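침대 위에서 옷 개기, 정말 그렇게 좋은 습관인가
발표자 메모 (수요일 저녁 생활정리 모임, 마아린) 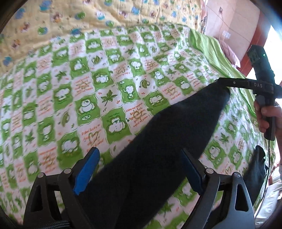 시작하기 전에 손부터 들게 할 것. "빨래를 침대에서 개는 분?" 대부분 든다. 그다음 "그날 안에 다 개서 서랍에 넣는 분?" 여기서 손이 확 내려간다. 웃음이 나오면 잠깐 기다렸다가 본론으로.

1. 왜 이 얘기를 하나

정리 책마다 침대에서 개라고 한다. 논리는 늘 같다. 넓다, 허리를 덜 굽힌다, 자려면 치워야 하니 끝까지 개게 된다. 마지막 이유가 제일 많이 인용되는데 나는 이걸 제일 못 믿겠다. 자려면 치워야 하는 건 맞다. 그런데 치우는 것과 개는 것은 다른 일이다. 우리 집에서는 밤 열한 시가 되면 빨래가 침대에서 의자로 옮겨 간다. 다음 날 아침에는 의자에서 침대로 돌아온다. 옷 입장에서는 여행을 한 셈이다.

(여기서 의자 얘기에 너무 오래 머물지 말 것. 지난번에 질문이 전부 의자로 갔다.)

로시오 우레고의 강의에서 들은 말도 소개한다. 로시오는 침대를 "집에서 가장 큰 작업대"라고 부른다. 듣기에는 그럴듯하다. 작업대라면 평평하고 단단해야 하는데 침대는 둘 다 아니다. 손바닥으로 누르면 들어가고, 누른 자리의 이불이 옷과 함께 끌려온다. 단단한 판 위에서는 한 번 쓸면 펴질 주름이 이불 위에서는 옆으로 이사만 한다.

2. 이불이 문제다

오늘 화면의 이불을 다시 가리키면서 말한다. 초록과 흰색 체크에 개구리, 곰, 코끼리가 있고 단풍잎이 있고 글자까지 있다. 귀엽다. 귀여운 것에는 불만이 없다. 불만은 배경으로 쓸 때 생긴다. 남색처럼 진한 옷은 이런 무늬 위에서 윤곽이 잘 보인다. 그런데 초록 티셔츠나 흰 양말을 올려 보면 사정이 다르다. 흰 양말 한 짝은 흰 칸에 들어가는 순간 없어진다. 나는 그렇게 잃어버린 양말을 이불 커버를 벗길 때 찾은 적이 있다.

체크무늬의 선을 자처럼 쓰라는 요령도 돌아다닌다. 바지 밑단을 선에 맞추고 접으라는 것이다. 해 봤다. 이불에 주름이 지면 선도 휜다. 휜 선에 맞춰 접으면 휜 바지가 나온다. 이불을 팽팽하게 당겨 놓고 하면 된다고 하는데, 그러면 옷을 개기 전에 침대부터 정리해야 한다. 일이 하나 늘었다.

그래도 공정하게 한마디. 무늬가 큰 이불 위에서는 접는 위치를 기억하기가 쉽다. "곰 머리까지 접는다" 같은 식이다. 볼프람 티데만 씨네 아이들이 이걸로 개기를 배웠다고 한다. 나는 반쯤 믿는다. 아이들은 곰은 기억했고 바지는 곰 위에 두고 갔다고 하니까.

3. 긴 것 접기

길고 부드러운 천, 특히 보풀이 있는 겨울 바지나 기모 레깅스 같은 것. 침대에서 이런 옷을 개는 권장 순서는 보통 이렇다. 한쪽 끝을 잡고 대각선으로 길게 당긴다. 주름이 빠지면 내려놓고 반으로 접는다. 또 반으로 접는다.

당기는 데까지는 나도 찬성이다. 양 끝을 잡고 살짝 당기면 바닥에 대고 문지르는 것보다 낫다. 다만 대각선으로 당겨 놓고 그대로 접기 시작하는 사람이 많다. 몸은 똑바로 서 있는데 옷이 비스듬하면 첫 번째 접는 선부터 어긋난다. 두 번째 접을 때 어긋남이 커지고 세 번째에는 포기하고 둘둘 만다. 말아서 넣는 게 나쁘다는 얘기는 아니다. 처음부터 말 생각이었으면 접는 데 들인 시간이 아깝다는 얘기다.

보풀 있는 천은 이불에 달라붙는다. 면 이불이면 그나마 낫고, 둘 다 보풀이 있으면 옷을 들 때마다 이불 귀퉁이가 따라온다. 먼지도 옮겨 붙는다. 남색 옷에 흰 먼지가 붙으면 다시 돌돌이를 꺼내야 한다. 이 대목에서 청중 중 한 분에게 돌돌이를 어디 두는지 물어볼 것. 십중팔구 침대 옆이 아니다.

4. 시험해 본 것

나 혼자 우기는 것처럼 들릴까 봐 아빔볼라 은완코와 같이 해 봤다. 옷 17벌을 한 바구니에 담아 놓고 한 번은 침대에서, 한 번은 식탁에서 갰다. 같은 옷, 같은 사람. 시간은 일부러 재지 않았다. 초시계를 들이대면 누구나 대충 갠다.

우리가 본 건 다시 펴서 개야 하는 옷이 몇 벌인가였다. 침대에서는 10벌, 식탁에서는 2벌. 차이가 커 보이지만 솔직히 너무 믿지는 말라고 말할 것. 두 사람이 한 번 해 본 것이고, 아빔볼라는 원래 식탁파다. 나도 결과를 알고 싶은 쪽이 있었다. 다만 다시 개야 했던 옷들은 대부분 긴 바지와 니트였고, 이건 해 보지 않아도 짐작하던 바였다. 수건은 어디서 개든 똑같았다. 수건 때문에 장소를 고민할 필요는 없다.

즈스트스카(Zustska)에서 나오는 접이판도 써 봤다. 판 위에 티셔츠를 올리고 날개를 차례로 넘기는 물건이다. 침대에 놓으면 판이 기울어서 날개를 넘길 때마다 자리가 밀린다. 식탁에서는 잘 된다. 식탁에서는 판이 없어도 잘 된다. 사지 말라고는 안 하겠다. 빌려 써 보고 정하시라고만 할 것.

5. 반론 받기

예상되는 말들을 미리 적어 둔다.

"식탁이 좁아요." 이해한다. 좁으면 한 벌씩 하면 된다. 바구니는 의자에, 갠 옷은 다른 의자에. 식탁 위에는 지금 접는 옷만 올린다. 침대가 편한 건 넓어서 전부 쏟아 놓을 수 있기 때문인데, 전부 쏟아 놓는 것부터가 일을 커 보이게 한다.

"허리가 아파서 침대에 앉아서 해요." 이건 반론이 안 된다. 맞는 말이다. 앉아서 해야 하는 분은 침대에서 하시라. 대신 넓은 쟁반이나 큰 책을 무릎에 올려 보라고 권한다. 내 어머니는 달력 뒷면에 대고 하신다. 큰 벽걸이 달력이라 티셔츠 한 장이 딱 들어간다.

"드라마 보면서 하려면 침대밖에 없어요." 이 질문이 제일 어렵다. 드라마를 이길 수 있는 정리법은 아직 못 봤다. 긴 바지만 먼저 식탁에서 끝내고 나머지를 들고 가시라고 답한다. 궁색한 답인 줄 안다.

궁쥐린 선생이 오면 분명히 걸어 두는 얘기를 꺼낸다. 개지 말고 전부 걸자는 쪽이다. 옷장이 넓은 집에서는 좋은 생각이라고 하고 넘어갈 것. 거기서 논쟁을 시작하면 십 분이 간다.

6. 그래서 내가 바꾼 것

별것 없다. 긴 옷과 니트는 식탁으로 가져간다. 속옷, 양말, 수건은 침대에서 한다. 이불은 가능하면 단색 쪽이 위로 오게 뒤집어 놓는다. 우리 집 이불 뒷면은 그냥 연회색이라 양말이 잘 보인다. 무늬 있는 면은 잘 때 본다.

의자로 옮겨 가는 빨래는 여전히 있다. 줄기는 했다. 얼마나 줄었는지 묻는 분이 계시면 세어 보지 않았다고 답할 것.

마지막 오 분은 실습. 앞줄 탁자에 긴 바지 두 벌을 펴 두고 한 분은 접고 한 분은 말아 보게 한다. 바지는 내 가방 앞주머니에 있음. 끝나면 꼭 챙겨 갈 것.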